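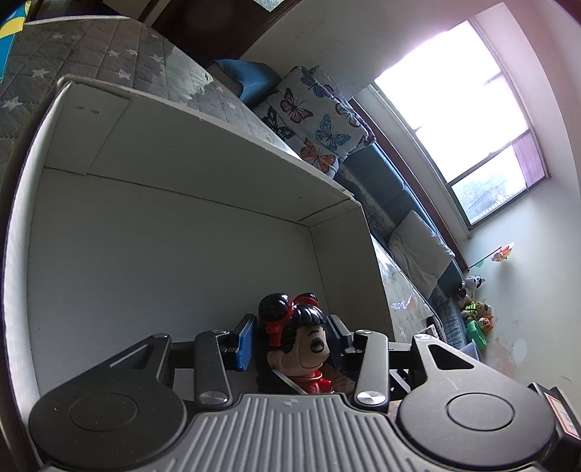

No. 309

Thread on paint adhesion over glossy vinyl, continued from last month. Mostly primers this time. Black and red again, the two colors people ask me about most.

1/ Vinyl is plasticized. The plasticizer migrates to the surface over months and softens whatever paint sits on it. Tacky paint on an old repaint is usually this, and more drying time won't fix it.

2/ Wash first. Warm water, a drop of dish soap, soft toothbrush, rinse twice. Grooves in sculpted hair hold mold release longer than flat areas do. Air dry overnight.

3/ Test pieces were flat vinyl offcuts from Cabello, all one batch. Scuffed half with 900 grit and left the other half glossy. Same airbrush, same pressure, February, unheated garage.

4/ Zinum water-based primer: good on scuffed, poor on glossy. Tape pulled a full strip off the glossy piece at 24 hours. At one week it was better but still lifted at the edges.

5/ Brultau solvent primer: stuck to both. Also stayed slightly soft on both. Pressed a fingernail in at day 10 and it left a mark. I would not use it under a gloss coat.

6/ Bellus acrylic with no primer, thinned 2:1 with its own medium, held better than I expected on scuffed vinyl. Three thin coats. No lift on tape. Red needed a fourth coat for coverage.

7/ Ekene Nnaji asked about 300 grit. Too coarse. The scratches show through black gloss under a desk lamp – you end up filling them with primer, and thick primer cracks at joints.

8/ Red over black bleeds visually at the line even when the mask is clean. Put white or pale pink under the red and stop it just short of the edge.

9/ Ainhoa Robles reports the Zinum works on glossy vinyl if warmed with a hair dryer between coats. I haven't repeated it. She used a different vinyl, so treat that as a separate result.

10/ Clear coat: water-based only. Spray cans with strong solvent can stay sticky on vinyl for good. I have two pieces from years back that still pick up lint.

11/ Heat aging is next. The offcuts go in a closed box on the windowsill Sunday and get the tape test again in up to six weeks. Same tape, new roll.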